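여름철 주방 정리랑 냄새 잡는 법 모음

장마철만 되면 주방이 꿉꿉해서 작년부터 메모해둔 거 옮겨 적어요. 순서 없음. 생각나는 대로. 급하게 쓰는 거라 오타 있어도 그냥 봐주세요.

행주부터
행주 냄새는 삶는 게 제일 빠름. 과탄산소다 한 숟갈, 물 끓으면 불 줄이고 10분 좀 넘게. 뚜껑 닫지 말 것. 넘칩니다. 진짜 넘쳐요. 환기 필수. 스텐 냄비로 하고 알루미늄 냄비는 쓰지 마세요, 시커멓게 변함.
삶기 귀찮은 날은 그냥 뜨거운 물에 담갔다가 꽉 짜서 펼쳐 널기. 수도꼭지에 뭉쳐서 걸어두면 다음날 바로 쉰내. 저는 행주 12장 돌려가며 씁니다. 많은 것 같아도 여름엔 모자람.

배수구
거름망은 매일 저녁 비우기. 이틀 묵히면 날파리 옴.
베이킹소다 반 컵 뿌리고 식초 붓는 거 다들 하시는데 저는 별로 효과 못 봤어요. 주방세제 묻혀서 안 쓰는 칫솔로 문지르는 게 훨씬 나음. 거름망 밑에 컵처럼 생긴 뚜껑(트랩) 있죠, 그것도 빼서 안쪽까지. 미끌미끌한 거 다 거기 있음. 처음 열어보면 좀 놀라실 거에요.
락스 쓸 때는 락스만. 식초든 구연산이든 섞으면 안 됩니다. 창문 열고 고무장갑 끼고.

냉장고 문짝 고무
틈새에 까만 점 생기면 키친타월을 길게 접어서 희석한 락스 적시고 끼워두기. 30분. 그다음 물걸레로 두세 번 닦고 마른 걸레로 마무리. 면봉은 마지막에 모서리만. 처음부터 면봉으로 하면 한 통 다 씀.
참고로 저희 집 냉장고는 오래된 거라 고무가 좀 늘어났는데 드라이기 약한 바람으로 살살 데우면서 손으로 눌러주니 다시 붙더라구요. 너무 가까이 대지 마시고.

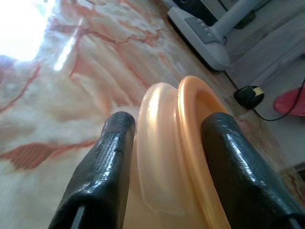 플라스틱 그릇은 여름에 특히 잘 말려야 돼요. 도자기는 금방 마르는데 플라스틱은 물방울이 표면에 그대로 맺혀 있음. 식기세척기 돌려도 마찬가지. 그래서 꺼내자마자 겹쳐 넣으면 사이에 물이 갇혀서 냄새가 납니다. 같은 그릇끼리 포개두면 자리는 확실히 덜 차지하죠, 저 복숭아색 두 개처럼 꼭 겹쳐놓는 것도 물기 없을 때 얘기에요. 씻은 직후엔 한 개씩 따로 세우기. 급하면 마른 행주로 굽부분만이라도 닦고, 포갤 때 사이에 키친타월 한 장. 꽉 끼어서 안 빠질 땐 바깥 그릇만 따뜻한 물에 잠깐 담그고 안쪽엔 찬물. 비틀면 빠집니다. 칼로 틈 벌리는 건 하지 마세요, 흠집 나요.

카레나 김치 국물 물든 그릇
밝은색 플라스틱은 금방 물들죠. 기름기 먼저 닦고 (키친타월로 훔쳐낸 다음 세제), 그래도 남으면 햇빛. 창가에 하루이틀 두면 꽤 빠져요. 장마철엔 해가 없으니 설탕물. 설탕 두 숟갈에 물 붓고 키친타월 찢어 넣어 뚜껑 닫고 흔들기. 1분쯤. 완벽하진 않고 좀 연해지는 정도.
수세미는 꼭 부드러운 면으로. 초록색 거친 걸로 밀면 잔흠집에 색이 더 배요. 제가 그렇게 해서 반찬통 다 버림..

대리석 무늬 상판, 식탁
진짜 대리석이면 식초 레몬 금지. 얼룩 생긴 자리 안 돌아옵니다. 무늬만 대리석인 건 좀 덜 예민하지만 뜨거운 냄비 바로 올리는 건 둘 다 안 좋음. 뭔지 모르겠으면 그냥 중성세제 한 방울 탄 물로 닦고 마른 걸레. 물자국은 극세사로. 반짝이는 상판은 물 닦은 자국이 다 보여서 마른 걸레질 빼먹으면 티 납니다.

쌀, 잡곡
여름엔 무조건 냉장. 페트병 깨끗이 씻어 완전히 말려서 깔때기로 담으면 문짝에 쏙. 쌀벌레 한번 겪고 나서는 베란다에 절대 안 둬요. 마늘이나 건고추 넣어두는 것도 해봤는데 이미 생긴 벌레한텐 소용없었음.

도마
생선 썰고 나면 찬물 먼저. 뜨거운 물 먼저 부으면 단백질이 익어서 비린내가 남는대요. 찬물로 헹구고 굵은소금 문지르고 그다음 세제. 나무도마는 눕혀 말리지 말고 세워서. 결 방향대로 세우면 더 잘 마름.

전자렌지
물 한 컵에 레몬 껍질 넣고 3분. 문 바로 열지 말고 5분 뒀다가 열어서 닦기. 컵 뜨거우니 조심. 회전판은 빼서 따로 씻고 밑에 바퀴도 닦아야 덜덜거리는 소리 안 나요.

댓글로 류옥희님이 물어보신 고무장갑 안쪽 냄새는, 뒤집어서 세제로 빨고 그늘에 집게로 거꾸로 매달기. 손가락 부분 잘 안 뒤집히면 손목 쪽 잡고 돌돌 말아 바람을 밀어넣으면 뽁 나옵니다. 다 마르면 베이비파우더 조금.

곰팡이 핀 실리콘은 따로 쓸게요. 사진 정리가 아직 덜 되서.

2023년 7월 13일 수정. 쌀 보관 부분 추가했습니다.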